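Questions We Hear a Lot About Resoling and Shoe Repair

We mend shoes and boots at Sarkinard, and every week the same good questions come across the counter, so we've finally written down our answers. If yours isn't covered, stop in any afternoon and ask. We like talking about shoes, probably more than is healthy.

Are my shoes worth repairing?

Usually, if the upper is sound and you still enjoy wearing them. Creases and scuffs don't worry us much. Deep cracks across the ball of the foot do, and so does leather that has gone stiff and papery after too many winters next to a heater. Bring them in even if you're unsure, and bring both shoes, please, even when only one is giving you trouble (people leave the good one at home and then we can't match the heel height!).

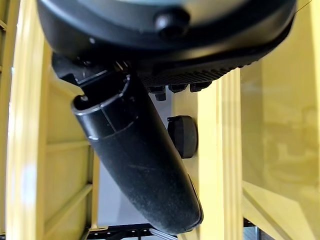 How long does a resole take?

Heels and small stitching jobs are generally ready in 2 days. A full resole takes longer, especially in October and November, when everyone remembers their boots at the same moment. We'll give you a date when you drop off, and we'd sooner call you with a delay than rush the glue.

Can you save the shape of an old shoe?

Often, yes. A shoe that has been worn without any support tends to curl at the toe and sag along the sides, and a long, patient rest on a form of the right size will bring a lot of that back. It won't shrink a shoe that has truly stretched, but a thin insole can help with that part.

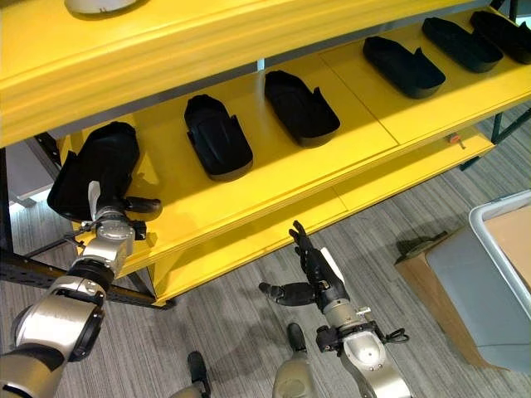

Written by the repair counter at Sarkinard
Last looked over in July

What should I do at home between visits?

Less than you'd think. Brush off the dirt, let wet shoes dry slowly and well away from the radiator, and give them a day off between wearings. Use a little conditioner when the leather looks thirsty - a little, mind you, as too much makes it soft and floppy. We keep the Pereyra cream on the shelf and it suits most smooth leathers, though please don't put it on suede.

Do rubber soles feel different from leather ones?

They do. Rubber is quieter, grips better on rainy sidewalks and is a bit springier, while leather takes time to settle and then feels like yours.

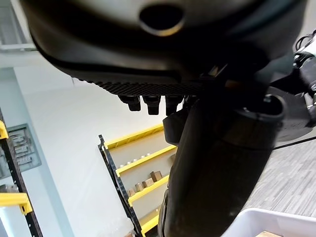 One customer wrote to say that rubber was the best choice she'd made for her walking shoes, but that the first week felt bouncy and she nearly brought them back. She's glad she waited, and we'd say the same: give a new sole a week or so of ordinary errands before you judge it.

Can I mail my shoes in?

Yes, and plenty of people do from Raltby and Stekmont. Stuff the toes with paper, wrap each shoe on its own so the buckles don't scratch, and put a note inside with your phone number and what's bothering you. 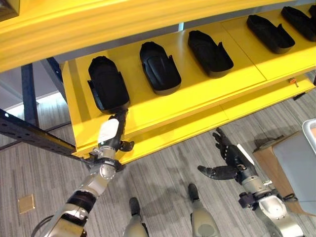
Please leave out the shoe trees and any fancy laces, which only add weight to the package and are easy to mix up. Return postage goes on your bill, and we won't start work until you've agreed to the price.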